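Torvik teleoperation project – progress meeting
Friday, February 17, 2023

1. Previous minutes
Agreed with one correction: the Foser arm is on loan until June.

2. Demonstrations
381 recorded by remote control against a target of 400. Sturkell to do the remaining ones next week. Around 30 need the start and end trimmed before training.

Hand-guided demonstrations are on hold. Operators found the arm stiff near full reach and the paths came out jerky. Claltico to look at the joint settings.

3. Work surface
Blue tape on the grey surface to stay as laid. Operators asked for less glare in the wrist view – lamp to be moved and a short test recorded before the next session.

4. Operator shifts
Remote sessions limited to 15 minutes each, with a change of operator after that. Agreed.

5. Any other business
Spare controller still not delivered. Sturkell to chase.

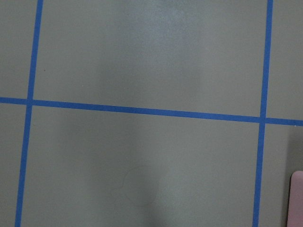 Item 3: wrist view of the taped surface, with glare towards the top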